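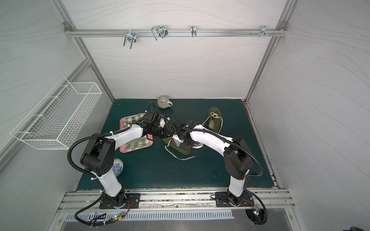
What is the difference between teaching a robot by hand and teaching it by remote control?

Teaching by hand means you grab the arm itself and push it through the job while it records its own joints. With remote control you stay off the arm and steer it with something else, often a second, smaller arm that it copies.

I've done both, and I'll admit I lean toward remote control (my shoulders thank me!). The trouble with pushing the arm yourself is that your hands end up in the camera view, and two arms at once is a real wrestling match for one person. Slippers with laces are my favorite test piece, because one gripper can steady the shoe while the other goes after the lace. 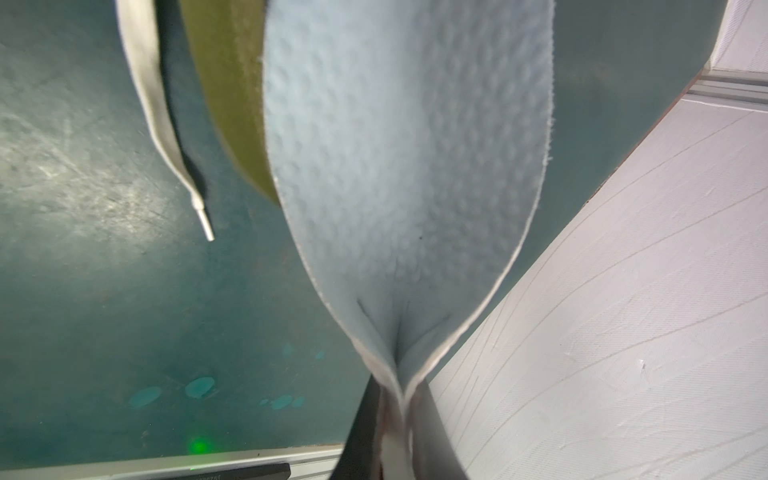

Vol. 3, p. 102

Soft things are where it gets fun. Cloth bunches up in the fingers and never hangs the same way twice, so one clean run teaches very little. I usually record 50 runs of a task before training anything, and I move the pieces between runs. Heriberto Lozano, who got me started, throws out any run where the operator stops to think. I keep some of those, since a slow fix after a bad grip is worth having in the set.

A wrist camera helps a lot with thin edges and laces, though it loses the rest of the table when the fingers close in on something big. I pair it with a fixed view and save both with the joint readings.

The Ramalho set, which Nuno Caldeira and I put together in October, has 2,133 runs, nearly all by remote control.

See also: Kinesthetic teaching; Teleoperation; Imitation learning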